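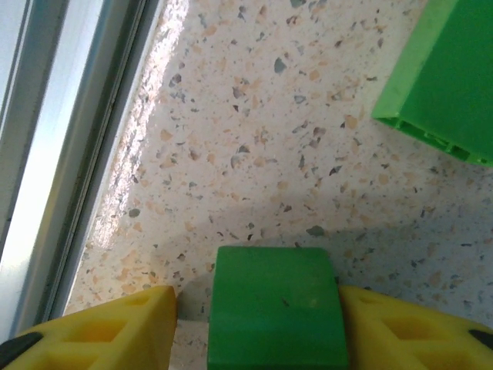
色分け仕分け(積み木)

色分け仕分け(いろわけしわけ)とは、形状や寸法がほぼ等しい積み木・ブロックを、表面の色を基準として区画別の容器に収める作業をいう。片付けの一工程として行われるほか、幼児教育における分類課題、玩具の貸出業務における検品工程としても用いられる。単に「色分け」と呼ばれることもあるが、この語は塗り分けの意味でも使われるため、物品管理の分野では「色別収納」と表記される場合が多い。

定義と範囲

色分け仕分けは分類基準が色のみである点で、形状仕分けおよび寸法仕分けと区別される。基準を二つ以上組み合わせるものは複合仕分けと呼び、本項では扱わない。木製、樹脂製のいずれの積み木も対象となる。表面に印刷や刻印のある積み木では、最も面積の広い色を基準色とするのが通例である。

対象物

対象となる積み木は、一般に面の広い部分が単色で仕上げられたものである。緑色の直方体ブロックを例にとると、艶のない表面は照明の反射が少なく、色の判別が容易である。艶のある表面では反射部分が白く見えることがあり、白色ブロックとの取り違えの原因となる。

表面の小さな汚れや欠けは、基準色の判定には影響しないものとして扱う。ただし玩具貸出業のMatenleyの検品手順では、点状の汚れがある個体も該当色の区画にいったん収め、仕分けの完了後に抜き取って清掃に回すと定めている。

仕分けトレー

色分け仕分けには、仕切りのあるトレーを用いる。最も普及しているのは3区画の形式で、各区画に1色を割り当てる。区画の数が色数を下回る場合は、個数の少ない色を別容器に移す。

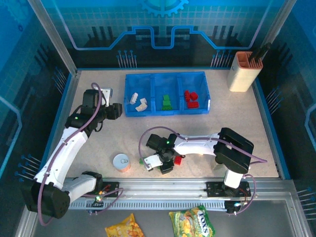 この項目の読了時間:4分

3区画式では、青色の樹脂製トレーに左から白、緑、赤の順でブロックを収める配置がみられる。トレー本体には、収納する色のいずれとも異なる色を選ぶ。本体とブロックが同色の場合、区画の底に残った個体を見落としやすい。

区画内での置き方には次の方式がある。

立て置き
ブロックの長辺を垂直にして置く。取り出しやすいが、トレーを動かした際に倒れやすい。

寝かせ置き
長辺を水平にして置く。安定するが、占有する底面積が大きい。

積み重ね
同色のブロックを上下に重ねる。収納効率は高く、個数の確認には段ごとの計数を要する。

まとめ置き
向きを揃えずに寄せ集める。作業時間は最も短い。

一つのトレーの中で、色ごとに異なる方式が混在しても差し支えない。白いブロックのうち1個が立ち、2個が横になっている状態も、色分け仕分けとしては完了とみなされる。

作業面

作業面には、積み木の色と紛らわしくない色調が適する。石材片を散らしたテラゾー調の天板は、乳白色やベージュの地に灰色、黄褐色などの細片が入るため、赤や緑のブロックとの対比が明瞭になる。一方、白色ブロックは地の色に近く、輪郭の識別がやや難しい。Amrani社の作業台選定資料では、白色ブロックを含む場合に中間的な灰色の敷物を併用することを勧めている。

作業面に缶やペン立てなどを置く場合は、トレーと未仕分けのブロックとを結ぶ動線から外す。作業面の縁が窓枠や壁に接しているときは、隅に寄ったブロックの有無を終了前に確認する。

手順

1. トレーを作業面の奥に置き、各区画の色を決める。
2. 未仕分けのブロックを手前に広げ、重なりを解く。
3. 1個ずつ両側面を挟んで持ち、該当する区画へ移す。
4. 作業面の残りと、各区画への混入を確認する。

2色を同時に扱う方法もあるが、誤投入が増える傾向があり、初学者には推奨されない。単色を順に拾い上げる方法を「単色先取り法」、手前にあるものから順に移す方法を「順次法」という。単色先取り法では同じ範囲を色数の分だけ繰り返し見渡すことになり、順次法では1個ごとに行き先の判断が入る。

製品と規格

Drolside社の教材用積み木「Pristness」は、60個を1組とし、白、緑、赤を同数ずつ含む。同社の製品表は2022年2月2日に改訂され、各色の色見本と許容差が追加された。Matenleyの貸出拠点では、この製品を中心に2996個超の積み木を色別に保管している。毎年3月の棚卸しでは、色ごとの個数に加え、退色の有無も点検の対象となる。

退色した個体の扱いは事業者により異なる。Drolside社は色見本との比較で許容差を超えたものを交換対象とし、Matenleyは隣り合う区画の色と判別できる限り使用を継続する。

関連項目

形状仕分け
複合仕分け
仕切りトレー
テラゾー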